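## 4. Daylight and Electric Light in Converted Workrooms

### 4.1 Background to the survey

The buildings considered in this section were put up for light manufacturing and later divided into rooms for desk work, teaching and small-scale assembly. Their windows were sized for a time when electric lighting was costly and weak. When the buildings changed use, the windows were mostly kept, and ceiling lighting was added in rows that followed the old layout of the benches. The result in many rooms is two full lighting systems that were never planned together.

Earlier work on the Oltska district (Awwad, Section 2 of this paper) dealt with heat loss through the same windows. The present section leaves heat aside and asks a narrower question: how often do the people who use these rooms switch off the electric lighting when daylight alone would meet the level set for their work?

### 4.2 Rooms and method

The survey covered 184 rooms in eight buildings. Five of the buildings are managed by Primasitz and three by Muvgate. The two managers keep different records, and room areas in the Muvgate buildings had to be measured again on site. Rooms with no outside wall were left out, as were stairwells, storage rooms and rooms in use for less than half the working week.

Light levels were logged at desk height at three points in each room: near the window wall, at the middle, and near the inner wall. A separate logger on the lighting circuit recorded whether the lamps were on. Readings were taken through May, when the sky in Oltska is changeable and both clear and overcast days can be expected. Users were told that loggers were in place but were not told what the study hoped to learn from the lighting circuit.

Room users were also asked to fill in a short form. It asked who normally turned the lights on, who normally turned them off, and whether blinds were used. Forms came back from 82 percent of rooms. The lowest return was from shared teaching rooms, where no single person could be said to answer for the space.

### 4.3 Switching behavior

In most rooms the lights were turned on by the first person to arrive and stayed on until the last person left. This held on bright days as well as dull ones. The level of daylight at the moment of arrival had a clear effect on whether the lights were turned on at all, but almost no effect on whether they were turned off later. A room entered at 7:30 in the morning under heavy cloud was likely to be lit all day, even when the cloud had cleared well before noon.

The pattern agrees with what room users wrote on their forms. Many said that they did not notice the lamps once the sun was on the windows. Others said that they would have turned them off if they had been alone, but did not wish to make the choice for everyone. One user in a Muvgate building wrote that the switch was "behind the filing cabinets and has been since I started."

Switch position proved to matter more than had been expected. Where the switch could be reached from the main path through the room, midday switching was more common. Where the only switch stood beside a second door no longer in use, it was rare.

### 4.4 Row layout and the window wall

Long fluorescent fittings remain common in the rooms surveyed. Where rows run parallel to the windows and are wired one by one, the row nearest the glass can be turned off while the inner rows stay on. Where rows run toward the windows, each fitting crosses both the bright and the dim parts of the room, and partial switching brings little benefit. Figure 4 shows a long fitting alight in a room with strong daylight.
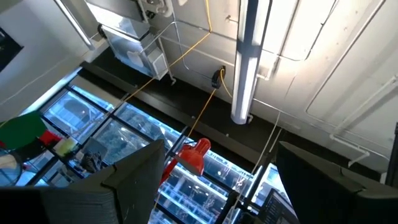
*Section 4 – reading time: 4 minutes*

**Figure 4.** Fluorescent fitting in use during daylight. The windows form a band divided by black mullions, and the lit fitting brightens part of the white ceiling.

Pale ceilings complicate the matter. A white ceiling returns a good share of light from both the windows and the lamps, and users judge the brightness of a room largely by its upper surfaces. Desk readings and user opinion therefore did not always agree. Several rooms that met the set level by daylight alone were called "gloomy" on the forms, mainly where the ceiling near the inner wall received little light.

### 4.5 Limits of the data

The Song loggers used on the lighting circuits recorded only whether current was flowing. They could not separate one row from another on the same circuit, so partial switching is likely to be undercounted. Blinds were reported by users and were not logged. Winter readings are not available for the Muvgate buildings, and the figures given here should not be applied to the whole year – the likely effect of shorter days is taken up in Section 5.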